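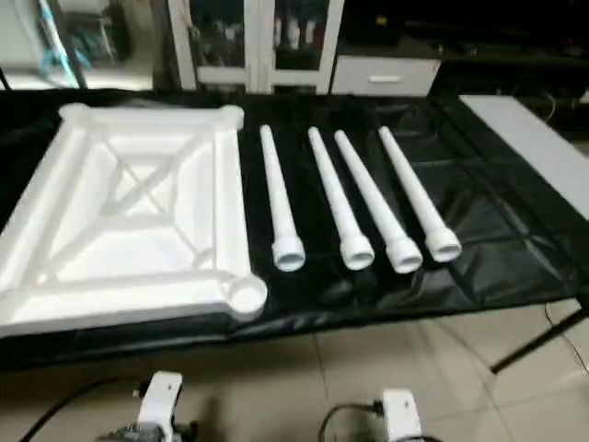
Buy the fingers first and argue over the arms afterwards, was Deepika Namboodiri's advice to the planning evening at Pidik, and a good many heads nodded round the room, even among people who had come along expecting to argue about nothing but the arms.

The evening was called to settle what the Vadmont workshop will spend on its two-armed assembly robot next year, and it ran well past the time printed on the invitation, as these evenings do when there is tea and everybody has brought their own set of sums. The present hire agreement comes to an end in February. Before then Pidik has to choose between renewing it, buying the same machine second-hand from the hire firm, Khổng, or handing it back and starting again with something newer and, it must be said, a great deal dearer.

Hire costs the workshop £439 a month at the moment, with servicing included and delivery of spare parts not included, a distinction that took up rather a lot of the first half hour. Ratih Lumenta, who keeps the equipment budget, had put the year's invoices in order and passed them along the tables so that people could see for themselves how much of the money had gone on the arms and how much on the small things that hang off them. The small things came out worse than most had guessed. Cables, covers, end pieces and carriage have all been paid for out of whatever was left in the tin, and she would like to see a proper line for them, set at £200 a month and not to be borrowed from for anything else, however pressing.
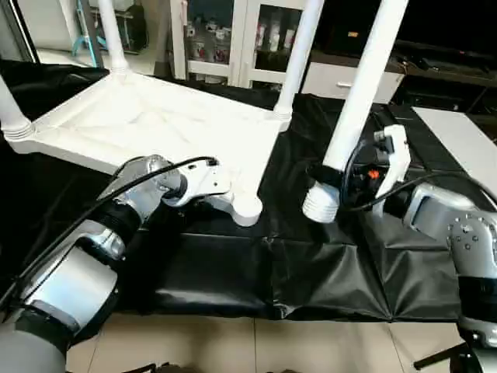

Both arms at work on a white plastic table, legs in the air.

Furniture is what Pidik bought into all this for, or hired into it, we should say. The workshop prepares light plastic tables and chairs for halls, nurseries and summer fairs, and it wants a machine that can help fit legs to tops and then be trusted with the next piece along. The trouble from a buyer's point of view is that this sort of work asks quite different things of the kit from one minute to the next. A leg is long and smooth and wants holding well round. The rim of a table top is thin, and a finger shaped for the leg may not care for the rim at all.

That brings us back to the fingers, and to the quotation that has been doing the rounds since the summer. Folero has offered a curved pair at £367, with a softer lining available later on for those who want it. Trí Diệp had been in favour of waiting for the lined ones, and still is, really, but he allowed that a plain pair bought now could be moved across to whichever arms the workshop ends up with, provided the fixing plate is the same. Finding out whether it is the same is now his job, and he has promised to do it by letter so that there is something to keep in the folder.

There was a very good-natured disagreement about how many pairs to order. Three would give the workshop one on each arm and one on the shelf, and would see it through a busy spell without a panic. Diệp Khúc felt that a pair on the shelf is money doing nothing, and told a long and rather lovely story about a drawer of drill chucks at her first job which had everybody laughing and did, in fairness, make the point. The order will be for three all the same, though she has asked for the decision to be looked at again once the first pair has had some proper wear.

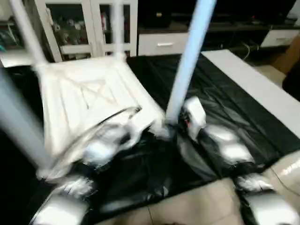 A white chair on the tilt between the grippers.

Chairs were talked over separately, and with a bit more caution. Their seats are ribbed underneath and their legs splay, so there is more to catch on and more turning over to be done, and the meeting wanted the seller of any machine to show it handling one before money changes hands. Tables alone won't be accepted as a demonstration. Tâm Kiều has offered to write this up as a single sheet that can be sent out with every request for a price, along with the length of the bench, the width of the doorway and a plain question about what happens when a gripper needs to go away for repair. Does a loan one come in its place, and who pays the carriage? Pidik has been caught out by that before, and would prefer not to be again.
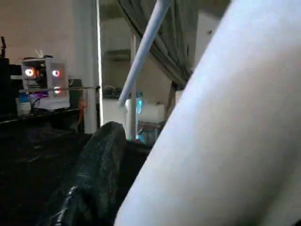

The floor plan got less attention than it deserved, the hour being what it was, but it can't be put off for long. Whatever is chosen has to share a room with cabinets, drawers and cables that are already there, and a second-hand machine from Khổng has the great advantage that everyone knows how much space it wants. A newer one might need the bench turned round. It might also need an electrician, and nobody had thought to put an electrician into any of the three sets of figures, so those will all be done afresh.

No vote was taken on buying or hiring. Ratih Lumenta will ask Khổng for a sale price in writing and for the cost of carrying on month by month if the paperwork runs over, and the Folero order goes off in the meantime, with the new small parts line starting as soon as the bookkeeping allows. Anyone in Vadmont who runs similar equipment and would be willing to talk about what it really costs to keep is warmly invited to get in touch with the workshop. Replies to the request for prices are wanted before the hire agreement ends, and copies of the budget sheet can be had from the front desk.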